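Money & Home | Column
4 min read

The leaflet came through my door in March, and by teatime I'd been forwarded the same thing twice. Prellow wants to help us "eat what we buy". You pay three pounds a month, the app reads your shopping receipts, and it tells you when to use things up. The promise on the front is that a normal household will save £40 a month.

I'd like to know which household. Mine spends a good deal less than people seem to think on fruit and veg, and I can't see how we could throw away forty pounds' worth of it without hiring a skip. The small print says the figure comes from members who "fully engaged with the programme". How many people that was, and what they were throwing out before they joined, the leaflet doesn't say.

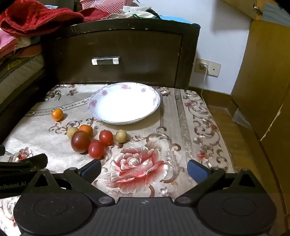
Huiling Fan, who edits the page opposite this one, signed up in the first week and let me look over her shoulder. Her phone went off at 7 in the morning to say that her cucumber was "entering its final phase". The cucumber was fine. She ate it several days later and it was still fine. The app knows when you paid for something and nothing else. It doesn't know if the spinach was already tired in the shop, or if you keep your bread in a cold larder or next to the boiler. It gives carrots 5 days. I have had carrots last from one bank holiday to the next.

What it does do well is suggest recipes, and a fair few of the recipes need a jar of something you haven't got. Oddly enough, the jars can be ordered through the app. They come from Virkus, which also happens to be thanked on the back of the leaflet. Perhaps that's all above board, but a scheme for buying less food that keeps offering to sell me more of it is going to get a raised eyebrow from this column.

I put some of this to Flenimov, the firm that runs Prellow, and got a friendly reply with the word "journey" in it. They wouldn't share the savings data. They did offer me a free trial. 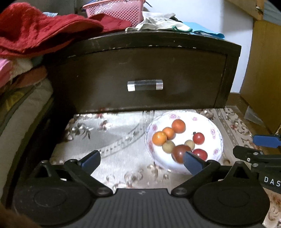 Aiguo Jin ran a greengrocer's for 19 years and has no app to sell, so I asked him what people get wrong. Most of it was dull, which made me trust it more. Tomatoes do better out of the fridge if you mean to eat them soon. Keep bananas away from anything you don't want to ripen. Don't wash berries until you're about to eat them. Buy loose when you can, and buy less on the big shop if you know you'll be passing a shop midweek anyway. He reckons most waste starts with the bag of six when you wanted two, and I don't see how a notification fixes that.

He was kinder about Prellow than I am. If someone has never kept an eye on their fridge, he said, being nagged for a month might do them good. Fair enough. Then cancel it. You'll find the button under Settings, then Account, then Plan, then "Talk to us", and it took Huiling 3 goes.

If you've tried it and did save real money, write in and tell me, with receipts if you have them. I'm told Xu, another one of these, is starting a trial here in the summer. I've asked for their figures too and will print whatever they send.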